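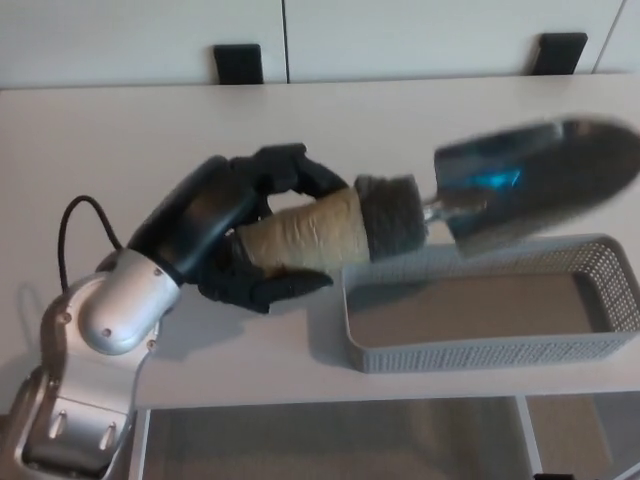

Photo: Prunent / Rosalie Fuchs

Open afternoon at Prunent: a trowel, a basket and many questions

On Tuesday our members were guests of Prunent, the small company on the second floor of the old Wudby building. Many of you know Prunent from its sorting machines for seed trays. Since last year they also work on robots for garden centers and plant nurseries, and for the first time they opened this room to visitors. We were divided into 2 groups, because the room is not large and the people at the back would see only shoulders.

The demonstration was simple to explain. A robot arm with a black hand handles a garden trowel at a table, and there is a gray basket on the table for it. In the program of the day this was called "tool return", and it comes from a wish of the nursery Sumampouw, where every evening the hand tools must be collected from the potting benches. The staff there would be glad to give this work away.

Rosalie Fuchs led the tour and did not hide the difficult parts. A trowel is heavy at one end and light at the other, she explained, so it wants to turn in the hand. The handle of the trowel has beige wrapping on it, and next to the metal there is a dark gray fuzzy collar. Several of us asked about the grip, and she said that the choice of where to hold a tool takes more of her time than the movement of the arm. They have now recorded 240 attempts with hand tools, good ones and bad ones, and they keep all of them.

What I personally found interesting was the speed. I had expected something like in a car factory, very fast and behind a fence. At the tour they told us that the arm is kept slow when guests are present, and that one attempt may last up to 90 seconds from the start to the end. Some visitors became a little impatient. I thought it was pleasant, one had time to look at the fingers.

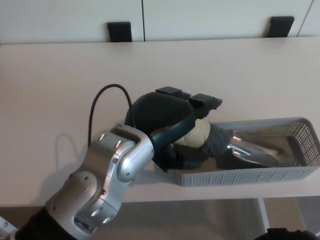
Can the robot be rented for a weekend event?
Prunent does not rent it out at the moment, but groups of up to 10 people can ask for a visit on a weekday afternoon.

After the demonstration there was coffee in the corridor and a short talk about the software, which is called Grerkik. I must admit that I followed only the first half. As I understood it, Grerkik keeps a list of tools and for each tool the places where the hand may take it. Pruning shears are not on the list yet — the company wants to solve the question of the open blades first. A member from our rose section offered to lend some old pairs, and the offer was accepted on the spot.

There was also discussion about prices, but the company did not want to name any, and I will not guess here.

We thank Rosalie Fuchs and her colleagues for their patience with us. A second visit is planned for September. Who could not come this time may write to the club office, and please mention if you need the elevator, as it must be switched on with a key.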